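Home Product Manuals Service Contact

Brulamance Room Service System
Operator Guide, Revision 6 September 2020

5. Teaching bed clearing with the hand tool

This section applies to room attendants and shift leads at sites where the Brulamance cart takes over part of the bed clearing. The cart learns each type of bed from passes made by an attendant with the hand tool. Complete Section 4 (tool check and charging) before starting.

5.1 Who does what

Attendants who used to clear, strip and make up the bed now clear it with the hand tool during the teaching period. After release, the cart moves cartons and boxes to the tray, and the attendant handles everything else. Linen work does not change. Teaching time is entered in Solano under its own code and does not count toward the room quota. At the Kusia site the quota was lowered in February for attendants on teaching duty, and the shift lead must set the same adjustment before the first pass.

The cart is released for a floor after 2,000 accepted passes. Kusia recorded 3,612 before release, as family rooms were taught separately.

5.2 Making a pass

1. Log in to Solano with your own badge. Do not share a login, even for a short break.
2. Select the bed type and wait for the green light on the tool handle.
3. Hold the tool over the bed with the fingers pointing away from you. Open the fingers fully.
4. Choose an item with free space on at least one side. Flat boxes on top of other packages come first.
5. Lower the open fingers so that one pad is alongside the item and the other is clear of it.
6. Close slowly until both pads touch. Stop if the bedspread gathers between them.
7. Lift straight up, move to the tray and open the fingers.
8. Press END on the handle. If the item slipped, press REJECT and start again from step 3.

Note – A patterned bedspread is acceptable for teaching. Do not smooth it or move items apart before the pass. The cart will meet beds as guests leave them.

Position for step 5 on a bed with mixed items:
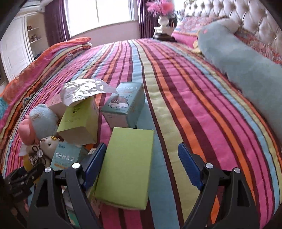

Figure 5-1. Fingers open, left pad alongside the green box. Cartons and soft toys lie to the left.

With cartons close together, approach from the open side and bring the far finger in across the bedspread. Loose foil can reflect light into the sensor. If the handle light turns amber, change the angle of the tool and try once more before rejecting the pass.

CAUTION: Soft toys, cords and charms are not cart items. Pick them up by hand and place them on the guest shelf. A cord caught in a finger joint can damage the joint and the guest's property.

CAUTION: Keep your free hand out of the space between the fingers while the handle light is on.

5.3 Breaks and strain

Change hands or change task after six passes in a row. The tool is heavier than it feels at first, and most reports of wrist pain come from the first week. Report pain to the shift lead the same day. Solano does not show individual pass rates to supervisors, and this setting must stay off.

5.4 Rejected passes

Rejected passes are kept for review by Khurram Magsi (site training). They are used to correct the bed type settings and are not part of any attendant's record. Questions about duties or hours after release go to Primo Fiore.

Next: 6. Handing over to the cart

Share 5 Comments 0
Brulamance Manuals | Contact service | Back to top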